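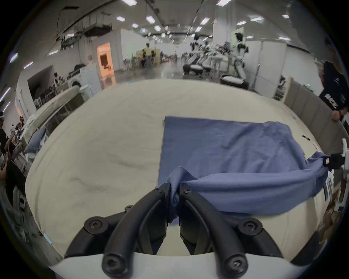 Blue fabric on a cream-white surface.

wallov_pm
Posted in: Local policing and crime

The Nasutmont precinct merger takes effect in December. Two front desks become one, and the remaining desk closes at 11 p.m. Has anyone seen a published response-time target for the merged area?

ekimaro
No target in the council packet. Page 17 lists staffing only: 13 patrol officers per shift, same as the combined total now. Desk hours have no bearing on response times, as dispatch is run by the county.

zodside_res
Disagree. Walk-in reports that can't be made after 11 go to the non-emergency line, and that line shares call takers with 911. More load, longer queue.
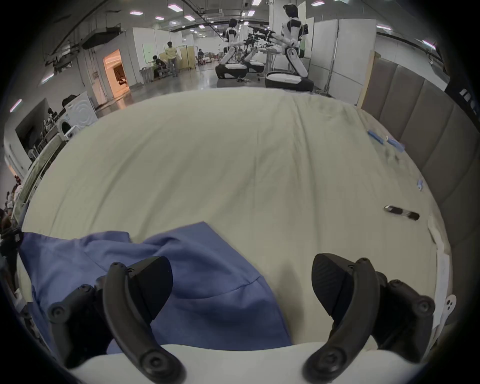

I asked Wekesa Swai at the Zodside meeting whether the county had modeled this. He said the call volume was "within capacity" and gave no figure.

ekimaro
Overnight walk-ins are a small part of the total. Most thefts are already filed online.

zodside_res
Filed online if there is no suspect information. Otherwise the form rejects it and tells you to call.

wallov_pm
Correct, I hit that in the spring with a stolen bike. Stella Bakilana's office takes records requests by email. I'll ask for overnight desk logs from both precincts — the call queue data has to come from the county separately.

ekimaro
Ask for priority 2 calls on their own. The all-calls average hides them.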